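Chapter 4
Getting the Water to the Door: Routes, Returns and the Five-Gallon Jug

I started out in this business on the back of a truck, and I still think that's the best place to start a chapter. You can learn plenty about drinking water from a chart on the wall, but you learn what a delivery company is when you're halfway up a flight of stairs with a full jug on your shoulder and the customer calls down that she meant to cancel this week.

In the last chapter we looked at how water gets treated and bottled. Now we're going to follow it out the gate. I'll be using one company, Damier, for most of the worked problems, partly because I spent a good chunk of my life there and partly because they let me go through their old route books (thank you, Nosipho Nel, for finding the key to that cabinet!). When I need a second company to compare, I'll use Fendau, which ran a very different kind of operation on the other side of the same town.

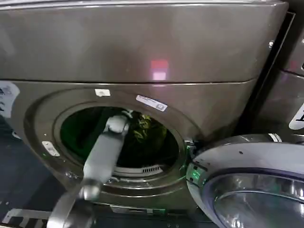 Volume 2

4.1 What a route is

A route is a list of stops, and a truck, and a person who knows which gate sticks. New managers tend to look at the list and forget the rest. At Damier we had 600 customers on the books when I took over the schedule, and 430 of them were homes. The others were offices, a couple of gyms, a dentist, that sort of thing. On paper every stop looked the same: drop the full jugs, pick up the empties, leave the slip.

They weren't the same at all, of course. An office wants its water before people come in, and it wants it beside the cooler. A home wants it on the porch and would like you not to wake the baby. If you mix those two kinds of stops in whatever order the addresses happen to fall, your driver spends the day waiting on somebody. So the first thing I did was split the list in two, offices early and homes after, and I drew the whole thing out on a paper map with a pencil. You'll do the same in Exercise 4.1, and yes, I want you to use a pencil.

4.2 The empties

Now we come to my favorite subject — the empty jug. A jug that comes back can be washed, checked and filled again. A jug that stays in somebody's garage is money you've already spent. I have seen jugs used as piggy banks, as doorstops and as a very nice terrarium.

Most companies charge a deposit to bring them home. Set it too low and people shrug and keep the jug. Set it too high and a new customer gets a first bill that scares them off. Damier kept its deposit low and had drivers ask for empties at each stop. Fendau charged more and never asked. Both ways can work, and I go back and forth on which one I'd pick if I were starting over. Hold that question until we get to the cash flow tables in Chapter 5, where it gets a lot more interesting (to me, anyway).

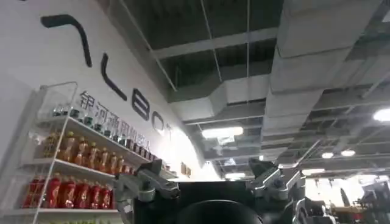
Page last changed: April

4.3 Skips, stops and the Friday problem

A "skip" is a customer who doesn't need water this time. One skip is nothing. A day full of skips means you've sent a loaded truck out for a drive and brought it home loaded, and you've paid for the fuel both ways.

Ours piled up on Friday. I blamed the drivers, then I blamed the weather, and then I finally sat down with the books and saw that I'd put nearly all our smallest households on that one day. They just didn't drink enough to need us that often! We moved them to a longer cycle and the Friday truck started coming back with empties on it.

Before you go on, get comfortable with these terms, as I'll be throwing them around freely:

Stop: one address on a route, whether or not anything is delivered.
Skip: a stop where the customer takes no water.
Cycle: the time between one planned delivery and the next.
Float: all the jugs you own that are out of the building.

Float is the one that trips people up. Section 4.4 works through it slowly, using Damier's route books, and you'll want some scratch paper next to you.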